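サイト内検索 キーワードを入力 検索
カテゴリ:暮らしのコツ > こころの換気
文:アウレリア・オーバーホルツァー

ニュース疲れの夜に、うちでやっていること

気候のこと、森のこと、戦争のこと。読みはじめると止まらなくて、気づけばお茶も冷めている……という夜が、去年の私には本当に多かったんです。そこで今年の10月から、家の中の段取りをちょっと変えてみました。

まず、スマホの寝床を台所に作りました。空き瓶を立てて、19時になったらそこへポン。充電器もいっしょに引っ越しです。寝室に置いたままだと、私はまず負けます(笑)
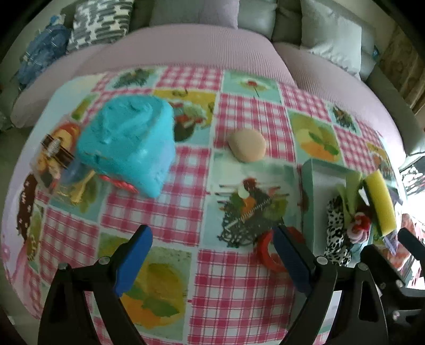
最終更新日:2018年12月27日

次は「心配メモ」。裏紙を小さく切って引き出しに入れておき、気になることを一枚にひとつだけ書きます。「北極の氷」でも「母の膝」でもかまいません。書いたら瓶のふたの下にはさんで、その日はおしまい。翌朝読み返して、自分にできることがあれば手帳に写します。なければまた瓶に戻すだけ!

それから手を動かすこと。私は鍋に300mlのお湯をわかして、生姜を薄く切って入れます。むずかしい瞑想は続かなかったのに、生姜を切るのは続いているから不思議ですよね。友人のヨナスは靴みがき派で、家じゅうの靴がぴかぴかだそうです。

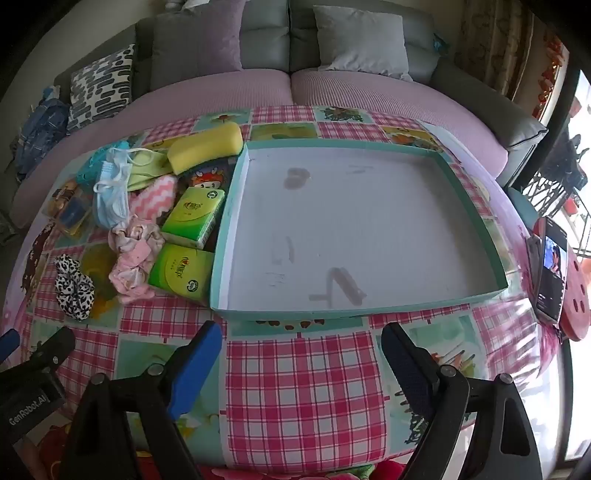 ギンガムのパッチワーク柄と黄色いスポンジ

あと、未読のメールマガジン。数えたら1,073通もありました。思いきって全部消して、残した購読は6つ。届いたら朝ごはんのあとに読みます。夜に読むと夢に出るので……。

家族がいる方は、食卓で暗い話をする時間を先に決めておくのもいいですよ。うちはお皿を洗い終わるまで。まだ話し足りない日は、続きを散歩しながら話しています。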